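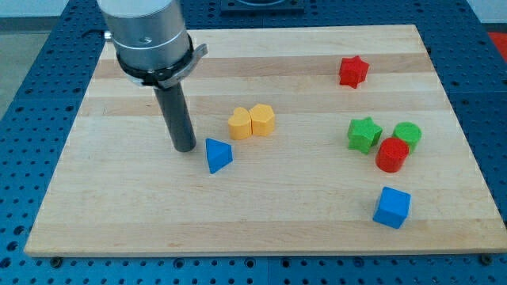
A maple board with light and darker strips.

How to oil a wooden cutting board

Wash the board with warm water and a little dish soap, then stand it on edge overnight. Pour on 2 tablespoons of food-grade mineral oil and spread it with a clean cloth, going with the grain. Do the sides too – end grain soaks up the most. Leave it for more than five hours and wipe off what's left. New boards need a second coat the next day. After that, oil it whenever the wood looks dull.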